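Zovov arm, bay 9: wrist view goes to mush on close picks
Pusholm returns warehouse, automation log. Opened by Kazimiera Ziółkowski, 9/23/26. Status: resolved, one item left open.
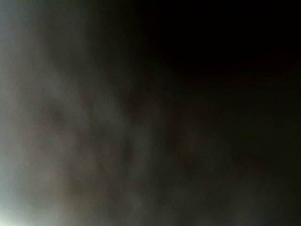
Kazimiera Ziółkowski wrote:
Opening this one for the whole returns crew, as we've all been talking about it at the bench and it ought to be written down somewhere. The arm in bay 9 has been sorting returned soft goods for us since April and I love it, I really do. My shoulders love it. But on deep totes it goes down for a pick, stops near the bottom, and the panel says LOW CONFIDENCE, HUMAN CHECK. Then one of us walks over, has a look, presses Accept or Reject and walks back. When I press the View button at one of those stops I'm asked to make a decision from something like the picture on this ticket: pale glow down the left, nearly black at the upper right, brown fuzz in between and not an edge anywhere. I can't tell a sleeve from a tote wall in that, so I don't blame the arm for asking. What I'd like is for it to ask better, or sooner, while it's still high enough up to see something.

What I expected: the arm backs off and looks again before calling a person.
What happens: it calls a person at the lowest point, with the worst view it's had all cycle.
Which totes: the deep grey ones. Shallow trays are fine.
Workaround: lean over and look in the tote with my own eyes. Works every time!

Svenja Holzer wrote:
Thanks Kazimiera, great write-up. I've picked this up. Could you or Benedikt tell me whether the stops happen with the bay light on, off, or both? And is the lens cover clean? Please use the lens cloth from the Clisier kit and not a paper towel, the paper scratches the coating.

Benedikt Gruber wrote:
Both, but more with the light off. Cover cleaned at start of shift and again after lunch. It made no difference to the stops that I could see. I was on the bench next to it all afternoon and I've got quite good at guessing when it's going to call. It slows right down, sort of hovers, then beeps. You can be halfway out of your seat before the beep.

Svenja Holzer wrote:
That hover is useful, thank you! It means the arm is comparing what the wrist sees with what the overhead sees, and waiting for the two to agree. I pulled the settings for bay 9. The approach floor is set to 8 mm, meaning the wrist is allowed to come within 8 mm of whatever it thinks is the top item before it closes. On shallow trays that's lovely. In a deep tote with a puffy jacket on top, the jacket is up against the cover before the arm believes it has arrived.

The other part is where the check gets raised. The call to a person fires at the end of the approach, with whatever the wrist has at that moment. I'd like to move it.

Plan for tomorrow, first shift:
1. Raise the approach floor on deep totes only. Shallow trays stay as they are.
2. Add a retreat of 300 mm before any human check, then a fresh look from there.
3. Send that second look to the View button instead of the bottom one.
4. Leave the bay light on for the whole shift so we're only changing one lot of things.

Engelbert Wieser wrote:
Shift lead here. Happy for you to go ahead. Two things from my side. Please don't do it between the morning truck and first break, that's when bay 9 is carrying the most. And could the people on the bench be told what's changing before it changes? When the Vashisht conveyor update went in we found out from the conveyor.

Svenja Holzer wrote:
Completely fair. I'll come down before start and go through it at the bench, and I'll stay until first break so you have someone to yell at. Change goes in after that.

Svenja Holzer wrote:
Change is in. Notes from the floor:

First attempt, the retreat ran but the arm went back in without taking the fresh look. My mistake, the step was in the wrong order. Stopped, fixed, restarted with Engelbert standing beside me.
Second attempt, retreat and fresh look both ran. The View button still showed the old bottom view. The panel keeps its own copy of that setting. Changed it on the panel as well.
Third attempt, everything in the right order. Arm goes down, isn't sure, comes up, looks, and on plenty of occasions sorts itself out and goes back in without calling anybody. Benedikt cheered. So did I, a bit.

When it does call, the person gets the view from higher up. Kazimiera tried it on a tote of knitwear and pressed Accept from her seat.

Kazimiera Ziółkowski wrote:
From my seat!! I want that noted. It was a green cardigan with a belt and I could see the belt.

I'd like to add something that isn't strictly a fault. Before the arm, returns meant bending into those totes all day and folding at the end of it. Now I do the grading, which is the part I'm good at. I can tell you from the cuff whether a jumper's been worn out to dinner or just tried on in a hallway, and the arm can't do that. But with all those calls I was getting up so often that I'd lose my place, and twice I put a B grade on an A pile. Since the change I've finished whole totes without standing up. I get up and stretch on purpose now, which is a funny thing to have to schedule.

Benedikt Gruber wrote:
Same for me. Only gripe is that the pause is longer now when it comes up for the second look, and the new starters think it's crashed. One of them hit the stop button. No harm done, but could the panel say something during the pause?

Svenja Holzer wrote:
Good idea. The panel can show one line of text. What would you like it to say?

Benedikt Gruber wrote:
TAKING ANOTHER LOOK

Svenja Holzer wrote:
Done. It's up on bay 9 now.

Luzius Baumgartner wrote:
Coming in from planning. This is really good to read. Can the same settings go straight onto the other bays? We've got 700 deep totes on order and they'll be everywhere by the time the winter returns land.

Svenja Holzer wrote:
Yes, with one caution. The other bays have the older bracket and the wrist sits at a different angle, so the floor height will need setting bay by bay. I'd want a grader from each bench with me when I do it. Benedikt spotted the hover before I'd opened a single log, and I'd never have known about the lost place on the grading from the numbers.

Engelbert Wieser wrote:
I'll put names against bays and get people off the line for it. Paid as training time, Luzius, please, not squeezed in over break.

Luzius Baumgartner wrote:
Agreed, training time.

Kazimiera Ziółkowski wrote:
Put me down for any of them. I'd like to learn the panel properly, too, if there's room. I can already do Accept, Reject and View, and I'd love to know what's behind the other tabs.

Svenja Holzer wrote:
There's room! I'll set you up with a login that can read the settings, and we'll do the first floor height together.

Resolution: approach floor raised for deep totes in bay 9. Retreat of 300 mm and second look added before human check. View button now shows the second look, set in both the controller and the panel. Message line added for the pause.

Still open: black items in the deep grey totes. The arm calls a person on most of these even with the second look, and the view from higher up is better but still dark. Svenja to try a second light on the tote side. Benches to keep grading black items by hand if bay 9 has called on the same tote more than once, and to note the tote number on the clipboard by the panel.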